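Skeron Studio Notes, August
Last updated: August

Two mugs and a clear desk

Those of you who drop in for the afternoon session will have noticed that we have been getting fussier about the desks lately, and I'm afraid that is mostly my doing. Over the summer they had turned into places where things simply landed – pens, cables, boxes waiting to be flattened – and after a while you stop seeing any of it.

So Liesbeth Geerts and I have been going desk by desk, and we have started with the drinks, which always seem to be where the trouble begins. The clear glass mugs with the handle and the little stem, the Irish coffee kind, are staying (I know several of you are fond of them, and so am I), but we would dearly love them to go back to the kitchen at the end of the day.
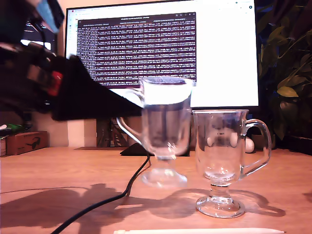 If you are the last one at a desk, please take 2 minutes before you go. Carry your mug through, put your pens away, and give any stray cable a home behind the monitor. The stemmed mugs go on the middle shelf, by the way, handles facing out, and please don't stack them! Their round feet will happily sit on a rim for a while and then they won't.
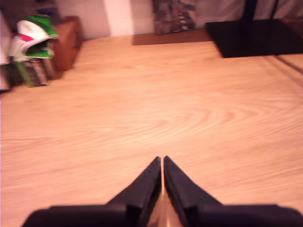 Photo: Nerys Griffiths / Skeron

I do love a stretch of pale wood with the grain showing, all those long wavy lines, and it makes me want to sit down and get on with something. A soft, barely damp cloth is all the tabletops need, wiped along the grain, and then a dry one after it. Bags and packaging can go in the bin by the door of room 183, which is emptied every evening.

Liesbeth is doing the shelves next, starting at 3, and would be glad of company if you have half an hour to spare.

Contact: the Skeron front desk | © Skeron | Back to top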